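Rodica Văduva spent most of January with two grippers and a table. She runs the test bench at Dotura, where the job was to pick one of the two for the arms the company sets up for small kitchens and canteens.

"We had a parallel gripper with hard fingers and one with soft pads," she says. "Both bolt onto the same wrist. The controller stayed the same too, so we could blame the gripper for the result."

The tasks were folded cloth, trays and plastic cups. She and her colleague Smaranda Ene logged 1,378 attempts, and 1,012 of them counted as clean picks. 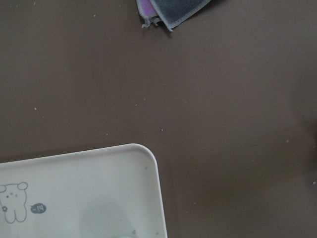
Cloth was the hard one. "The soft pads push it along the table before they close. The hard fingers get under a fold if you come in low, but then you're scraping the table." She lost 121 attempts to cloth with the soft pads alone -- more than she had planned for -- and changed the approach angle twice.

The wrist camera caused its own arguments. Ene wanted it farther back to get more of the table in view. Văduva wanted it close. "Close up, you lose the edges of things. A tray goes out of view and the planner has to remember where the rest of it is. I could live with that."

Cups went better.
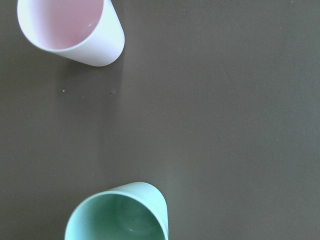
Page last changed: 17th September

"With a thin cup the force setting matters more than the fingers," Văduva says. "Too much and the wall bends in. We ended up with one setting for cups and a higher one for trays."

Dotura went with the hard fingers and added a rubber strip to each. Ene still prefers the soft pads for cups and has kept a set on the second arm.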